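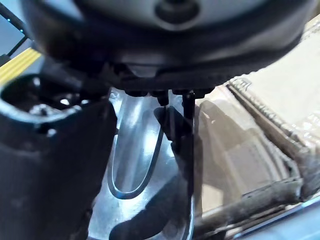 Week six is the one where we finally talk about shadows, and I know half of you have been putting it off because charcoal is messy and graphite feels safe. Shadows are where most of our drawings fall apart! We draw a lovely outline, then we panic and rub gray over everything until it looks like a wet sidewalk. So before you shade anything, squint. Look at the big smooth gray housing, with a lighter face on top and a darker rim underneath. Two values and it already reads as round. The little bolts under it can wait until you've got those two right (mine usually wait until the tea is finished).

Reading time: 7 minutes

For the warm-up, make a value strip with five boxes, white paper at one end and the blackest black you can manage at the other. Fill in the two ends first, then the middle one, then the others. I did 75 of these the June I started teaching and I still get the fourth box too dark. Keep the strip clipped to your board all session and hold it up against your subject whenever you're stuck.

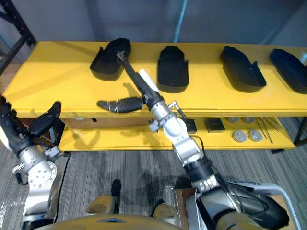
Veronika Szénási

Black things on a bright ground are their own headache. A black shell on yellow isn't black all over, and its rim and its hollow need separate values or you'll end up with a hole in the page. The cast shadow is a dark yellow, too, so if you're working in pastel please don't reach for the black stick. Try ochre with a bit of violet dragged over it and see what happens.

Homework: one egg, one lamp, one sheet of paper. Put the lamp low and to one side and turn off the ceiling light. Draw it three times, ten minutes each, and don't erase. Then swap the egg for something dark, a shoe or a plum, and do it all again. Paper should be 300 gsm if you're adding a wash, and anything cheap if you aren't. Bring everything next time, even the ones you hate, and a kneaded eraser if you still have yours.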